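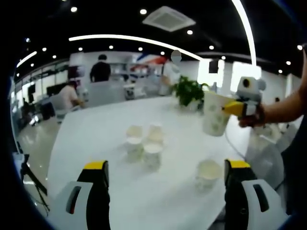
**Rillach Countertop Water Dispenser, model 588**

The 588 is a plumbed-in dispenser for break rooms and waiting areas. It gives chilled and room-temperature water from one spout, with a push lever on the front. There is no hot tap on this model — see the Povell if you need one.

| | |
|---|---|
| Output | up to 60 cups per hour, chilled |
| Supply | cold water line, shutoff valve required |
| Filter | Kaplan cartridge, first one included |
| Drip tray | lifts out, dishwasher safe |
| Order no. | 2,914 |

### Installation

Leave a gap behind the cabinet so the fan can draw air. Flush the line before fitting the cartridge. The first few cups after a filter change may look cloudy; run the spout until the water clears.

### Ordering

Cups are sold separately. The wall bracket from the old Emcombe unit does not fit. For spare levers and trays, write to Nives Bianchini in parts and give the serial number from the back plate.

Page updated 4 July 2016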